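How to Choose a Rug Color for a Wood Floor

Picking a rug color is one of my favorite jobs in any room, and it's the one people put off the longest. The floor is down, the couch has arrived, and then everybody freezes! So let's work through it, starting with the floor you already have.

Step 1: Find the undertone of your planks

Wood floors lean yellow, orange, red, gray or pink. Lay a sheet of plain white printer paper on the floor in daylight and look at the wood right next to it. The paper pulls the undertone out in a way you'd never catch otherwise (my own floor, which I'd called "brown" for years, is really quite orange). Do it again in the evening with the lamps on and write down both answers.

Step 2: Decide between close and opposite

A close color sits near the wood: camel, rust, oatmeal, caramel. The room feels calm and a bit larger. An opposite color pushes against it, and for most warm floors that means something in the blue or blue-green family. I love this! Blue next to orange-toned wood makes both look richer, and you don't need a strong blue to get the effect. A dusty, grayed-down one does plenty. 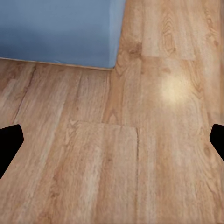

Muted steel blue against wood-look planks (computer rendering).

If your floor is already gray, go easy on cool blues. Try a warmer color first, like clay or mustard, and save the blue for pillows.

Step 3: Check how light or dark it is

Squint. If the sample and the floor blend into one gray patch, they are too close in depth, and the rug will look like a stain from across the room. You want a clear step lighter or darker. Black-and-white mode on your phone works for this too.

Step 4: Get samples on the floor

Order real swatches. Corness sends them at 12 inches square, big enough to judge, and Cirkisico will lend a full-size corner piece if you ask at the counter — well worth the trip. Leave each one down for two full days. Walk on it in socks. Move it from the window to the darkest part of the room, then put it beside the couch leg, where the two fabrics will have to get along.

Step 5: Tape out the size

Color and size work together, so don't skip this. A strong color in a small rug looks like a bath mat. Use painter's tape to mark the outline, with the front legs of the couch and chairs inside the line. Leave a border of bare wood at the walls, 12 inches at the least in a small room.

What it cost me

My living room rug is the Radu flatweave from Clotis, and it came to 709 dollars. The wool version I'd been dreaming of was 2,395 (gorgeous, and no). I put a felt pad underneath, and the flatweave feels much thicker than it has any right to.

A few extra notes

Solid pale rugs show crumbs, and solid dark rugs show lint. A mid-tone with a little fleck in it hides both. Check that your pad is marked safe for your type of floor, especially vinyl, as some rubber backings leave yellow marks. And turn the rug end for end every October or so, so the sunny side fades at the same rate as the rest.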